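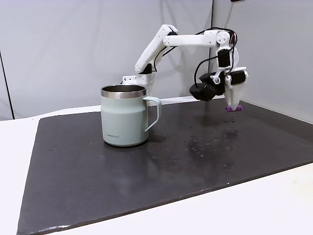
Le poste 3, bras blanc et mug vert sur le plateau sombre.

Portes ouvertes à l'atelier Vesovside : vos retours
Publié samedi par Trekel, rubrique Robotique
Imprimer | Envoyer par e-mail

Trekel
J'y suis passé en fin de matinée. Entrée gratuite, 21 postes dans la grande salle, dont une bonne moitié tenue par des gens du club. Je suis surtout resté au poste 3, celui du bras imprimé en 3D. Il y a des servos noirs à plusieurs articulations, les câbles passent par-dessus l'avant-bras et redescendent vers la pince. Sur le plateau, un mug, des gouttes d'eau et un petit cylindre violet à saisir. L'animateur a expliqué le principe de l'apprentissage : on guide le bras à la main, on enregistre, on recommence. Il parlait de 75 enregistrements pour cette tâche. J'ai demandé les fichiers d'impression, ils doivent être mis en ligne en juillet.

Vainio
Merci pour le compte rendu. Tu as vu le bras réussir la prise ? J'étais au même poste vers 15 h et sur les essais que j'ai suivis, il descendait trop à gauche une fois sur deux. Pour une démonstration publique, je trouve ça léger.

Trekel
Oui, je l'ai vu réussir, et rater aussi. Je n'ai pas tenu de compte. Je remets une vue du moment où la pince arrive au-dessus de la pièce. 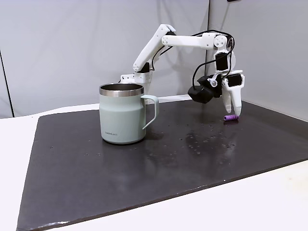

Les doigts de la pince près du cylindre violet, le mug à gauche.

Vainio
D'accord, on voit bien la position. Mais mon problème reste le même. Un plateau brillant comme celui-là, avec des reflets et de l'eau dessus, c'est compliqué pour n'importe quelle caméra. Avec une surface mate ils auraient eu de meilleurs résultats et le public aurait mieux compris.

Jaston
Pas d'accord. Si on retire tout ce qui gêne, on montre un bras qui marche dans un cas et pas ailleurs. Dans une cuisine il y a de l'eau et des surfaces brillantes. J'ai passé plus de 40 minutes à ce poste avec ma fille et les gens comprenaient très bien, ils posaient des questions sur la lumière et les reflets.

Vainio
Les gens qui restent 40 minutes, oui. Ceux qui passent deux minutes repartent en se disant que ça ne marche pas. J'en ai entendu deux le dire derrière moi.

Jaston
Possible. Il manquait un panneau avec la consigne de la tâche et le nombre d'essais. Là-dessus je te rejoins. Les autres postes en avaient un, même celui de la découpe.

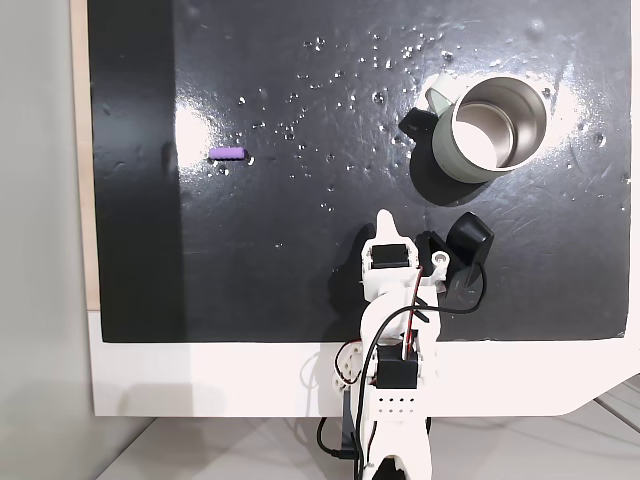

Pour revenir à la question des fichiers, j'ai imprimé une version proche l'hiver dernier. Les pièces sortent bien en PLA, sauf le support du poignet que j'ai dû refaire avec plus de remplissage parce qu'il fendait au niveau des vis. Prévoyez aussi de la longueur pour les câbles. Si c'est trop court, ça tire dès que le bras se déplie et on perd la liaison avec le dernier servo.

Trekel
Bon à savoir. Tu as gardé quels réglages pour le poignet ?

Jaston
Quatre parois et un remplissage à 40 %. Je n'ai plus eu de casse depuis. Pour les doigts j'ai laissé les réglages d'origine.

Vainio
Et pour l'alimentation ? Chez moi les servos décrochent quand deux axes forcent en même temps.

Jaston
Alimentation séparée, pas celle de la carte. Ouvre plutôt un sujet à part, on va s'y perdre ici.

Commentaires des lecteurs (3)

pascalou_21 : Est-ce qu'il y aura une autre journée à Vesovside ? Je travaille le samedi.

Trekel : On m'a parlé de l'automne, sans date. Je mettrai à jour ici.

mireille.d : Bonne visite pour nous, un peu bruyante côté découpe. Mon fils a préféré le bras aux drones. Parking plein dès 14 h, venez en bus.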